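Vacuum tumbler

A vacuum tumbler is a lidded drinking vessel with two walls, the space between them being emptied of air. It is used to slow the transfer of heat between a drink and its surroundings. The form derives from the laboratory vacuum flask, but is wider at the mouth and usually has no separate cup.

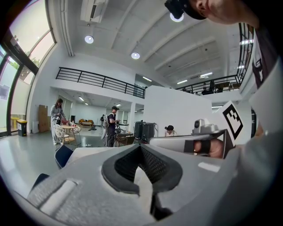 Bronwyn Grimshaw

Construction

Most tumblers are made from two steel shells welded at the rim. Air is drawn out through a small hole in the base, which is then sealed. Heat still passes along the rim and through the lid — the lid is normally the weaker point. Some makers add a thin layer of copper to the outside of the inner wall to reduce radiated heat.

Decoration

Outer walls are commonly powder coated. Line drawings and lettering may be printed over the coating or cut through it by laser. Printed designs wear first near the base and where the hand rests.

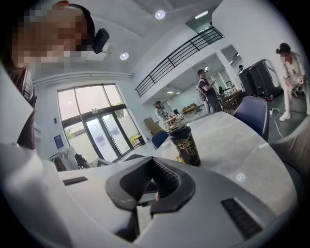 Reading time: 2 minutes

Care

Lids with a rubber seal should be taken apart for washing. Abrasive pads mark the coating, and bleach can pit the steel. A base that feels warm when the vessel holds a hot drink indicates that the vacuum has failed; this cannot be repaired at home.

See also: Vacuum flask; Travel mug; Powder coating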